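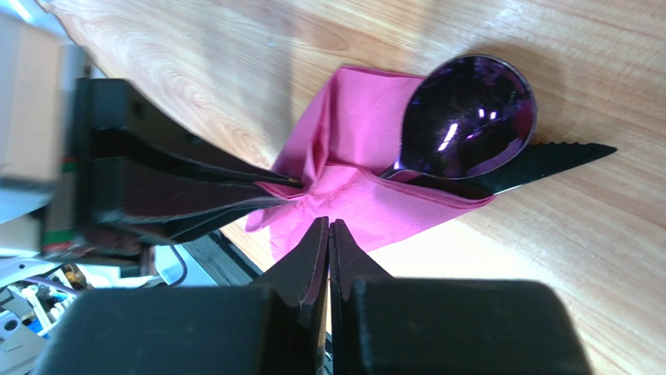
Budget for the napkins, not just the arms

Every February the same spreadsheet goes round at Plosstead. Arms at the top, big number. Grippers, mounts, cables. Then right at the bottom a line called "sundries", and this year it said 10 pounds. Ten! For everything the robots will ever touch.

I think that's backwards, and I've thought so since the Flallance order.

We spent months on Flallance. Three quotes, two demos, a long row over payload. Payload for what? Our work is wrapping cutlery. A spoon and a knife in a pink cloth napkin, one gripper pinching the fold while the other comes in over the lower edge. Nothing in that job is heavy. All of it is fiddly. Cloth bunches, shiny spoons throw reflections back at the camera, and a serrated edge near fabric is its own headache.

So where should the money go? Cloths, lots of them, different weights. Spare fingertips. Decent lamps. Cleluvell put 700 pounds into that sort of thing before they'd even signed for a second arm and I thought they were mad at the time. I dont now.

And people's hours. The quote never has them in. Somebody lays the table again after each go, somebody irons. Our last fingertip order came to 394 pounds and had to be begged out of the travel budget -- in a year when we'd paid for a reach we never use.

Yes, arms last longer than napkins. Fair point, and the finance side will make it. But an arm waiting on a parcel of fingertips is an expensive coat stand.

My ask for next year: 5 per cent of the hardware total, ringfenced, for stuff that wears out. Written in before teh quotes arrive, not scraped together after. And delete "sundries". Call it what it is.

Nic Giolla are doing theirs this month, I'd like to see the sheet.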